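The Long Boring Road to a Robot That Puts the Mugs Away

Nirnar wants 900 clean examples of a robot doing kitchen chores. On the morning I visit they have 741. Everyone knows the number. It's on a whiteboard by the door and somebody changes it with a thumb and a marker, and the thumb is permanently blue.

So, what counts as an example? One try at one chore, start to finish, with a person driving the arm by hand from a chair across the room. Pick up the mug, hang the mug, back off. The computer writes down every twitch of it along with whatever the cameras saw. Do that enough times and you feed the pile to a learning system called Clesus, which is supposed to work out the rest for itself. Supposed to. Clesus is three letters away from a joke name and they've heard all of them.

Fast parts: almost none. A good driver takes 70 seconds on a mug. You or me, two seconds, while on the phone. The drivers work in short shifts because your shoulders go, then your patience, and a tired driver makes tired data. The machine learns the sighing too, one of them told me. Hesitate over the handle every time and you get a robot that hesitates over the handle.

Then the reset. Chore done, driver stands up, walks over, messes up the table again. Not the same mess! That's the whole trick. Move the cups. Turn the plates. Put the food somewhere dumb. If the pink mug always lives in one spot then Clesus learns the spot and never learns the mug, and they found that out the expensive way, with a whole batch thrown out in the first month.

I got to do a reset. I was told my mess was too neat.

The stuff itself is ordinary, on purpose. Corn in a wicker tray, plates in a wooden holder, a mug tree, a toaster oven with a see-through door (reflections, the drivers hate it). The arm comes in from the side, black gripper out front, a thin green ring lit up at the wrist, and it hangs there over the furniture while the driver makes up their mind.

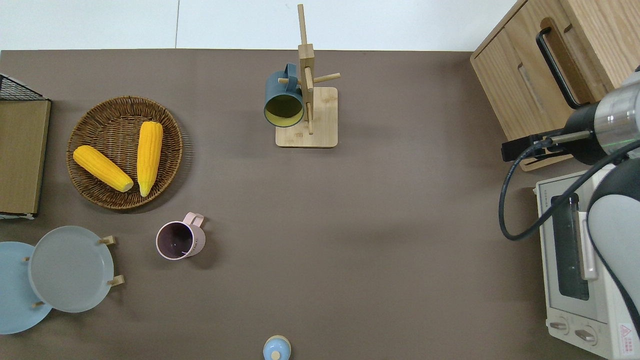 What Gets Thrown Out

More than you'd think. Sampaio is the in-house checking tool, a plain gray window that plays every example back at double speed while a reviewer taps keep or toss. Some tosses are easy. Driver sneezed. Cable snagged. Somebody's sleeve in the shot.

The hard ones are where it worked but ugly. Mug ends up on the peg, sure, but it took three stabs and a scrape along the post. Keep it? One camp here says yes, the robot needs to see how you get out of trouble. The other camp says you are teaching it to scrape. I sat through this argument twice in one day and it was clearly not the first two times. For now the ugly ones go in a folder of their own, and Clesus gets a small helping of them, and no one is happy with the size of the helping.

Labels are the other headache. Every example needs a line of plain English to go with it. "Hang the pink mug on the tree." Fine. But one reviewer writes cup and another writes mug, and a third wrote "the pinkish one" for a week before anybody noticed. There is now a word list taped to the desk. It's mug. It's always mug.

And Does It Work

Bit early. The last version of Clesus was trained on a smaller pile, and I watched it run with the driver's chair empty, which is a weird feeling the first time. It went for a mug. It got the mug. It carried the mug very carefully to a place next to the tree and let go, and the mug dropped the last inch onto the table and rocked and stayed up. Big groan from the room. That one used to be a win, I'm told.

The next step is Kiltum, a second kitchen in a different room with different light and diffrent cabinets, where none of the training happens. Nothing from Kiltum goes in the pile. It's the place they take the robot to find out how much it really learned, and they're in no rush to go in there. After 900, they say.

By the time I got my coat on the whiteboard hadn't moved. The afternoon driver was in the chair, lining up on a handle, backing off, lining up agian.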